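Sweet Wrappers and Shelf Appeal: our project report

So our group (me, Tyra Kristiansen and Jonatan Magnusson) picked sweets for the packaging module, mostly since Jonatan already had a drawer full of them! Our question was simple enough: how much does the outside of a bag tell you before you've read a single word of the small print?

We asked 12 people from the Holtgate building to look at each bag for 10 seconds and then write down whatever they remembered. Eilif Boström let us use his office for it in November, and it was freezing, so thanks to everyone who sat there in their coats.

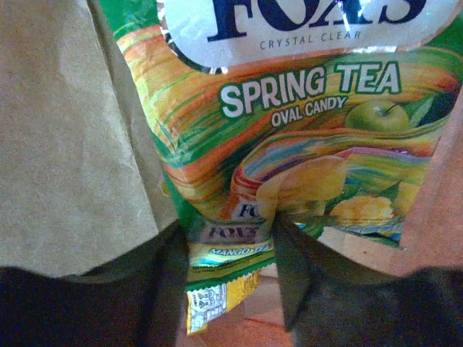

The Fox's Spring Tea bag was the one I'd been looking forward to. It's a really busy design – green, orange and yellow swirls all over, fruit pictures, a big slanting title – and then the brand name sits up in a plain white oval with a dark blue outline. Tyra thought the oval looked old-fashioned next to all that colour. I liked it (we argued about this for most of a lunch break). What people wrote down first was nearly always the fruit, usually the green apple, and the words "Crystal Clear" hardly came up at all, probably as they're in small grey-blue capitals.

The sweets inside are wrapped one by one, and the mango tea ones have their own yellow and green band, so the colours carry on from the bag. Jonatan wants a whole section on that. He's got 900 words drafted already and I've told him to cut it down to 286.

Still to do: the shiny plastic question, and typing up Tyra's notes.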